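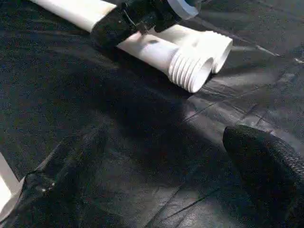
The Trallix boatyard in Urnham opens its doors once a year, in July, and I went along to see where the club's new foiling dinghies are built. The yard makes race boats in small numbers and repairs a lot of older ones. Our guide began in the rigging bay and explained how load travels down a mast. For anyone new to it she suggested a length of plain white pipe, like the one lying on the crumpled black sheeting in the photo - press on one end and feel where it wants to bend. A carbon mast is built to bend in a chosen place, and much of the yard's work goes into choosing it.
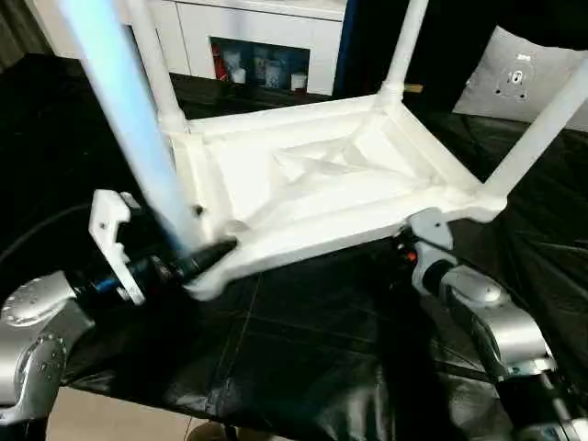

Reading time: 2 minutes

From rigging we moved to the molding hall. There were four hulls in progress, two of them for the Hellivano class. Each spends eight hours in the oven, and the staff work in shifts so that someone is always watching the temperature. We were allowed to handle a finished rudder from Görtz, the supplier for the foils as well. It was lighter than I expected and very stiff.

The sail loft is upstairs. Panels are cut by machine and joined by hand, and a mainsail takes around 3 days. The floor was covered in paper patterns, so we stayed by the door. Coffee was served on the slipway afterward, with a short talk on the coming season. 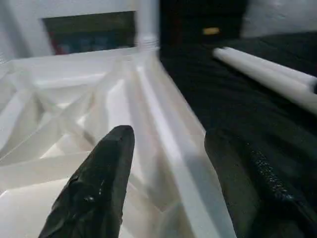
Can visitors sail one of the boats on the day?
Only club members with a foiling certificate can. Other visitors can sit in the demonstration hull on its trailer and try the controls.

Parking is at the top of the lane - the yard gate is for deliveries.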